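The Utility Room at Drallora: Gallery

Posted September 26, 2024

I was asked to put together a page on the utility room, and I'll admit I said no the first time. Kitchens get looked at. Bathrooms get looked at. A utility room is where you put the noisy things and shut the door, and most of the ones I see in magazines have plainly never had a muddy coat in them.

The plan from Madeo was lovely on paper. It promised a "calm working space", and the quote came with 5 pages of mood pictures, mostly of linen and dried flowers. I don't own any dried flowers. I asked where the ironing would go and got a long answer about light.

We ended up doing it in stages from February, and I kept my own notes on what was worth the money. The paint was. The £40 set of matching jars from Serrano was not, and they went to the charity shop in Tesbridge with the labels still on. I also turned down a £200 "ceiling refresh", which meant covering up the beams. I am told dark beams make a room feel smaller. Perhaps they do, but you spend very little time in there looking up.

As for the appliances, I remain to be convinced that anything needs to be that big. The brochures talk about saving space and then show you something that has to be walked round. White was the only colour I would pay for, having seen what the tinted ones cost extra. Whether it all still looks smart after two winters is another matter, and I would take anyone's promises on that with a pinch of salt.

Captions are mine, so complaints to me as well. 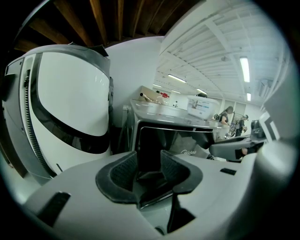 Big white appliance with its black trim and ribbed hose, under the dark beams. The white wall behind it was my choice.

I still think the hose is an odd thing to have on show. A designer would probably call it a feature. To me it looks like one more place for fluff to settle, and I've yet to meet a brush that gets between ribs properly.

The beams stay. If Madeo want to send another quote they can, but the answer will be the same.

Shelves next, when I've found some that don't cost more than what goes on them.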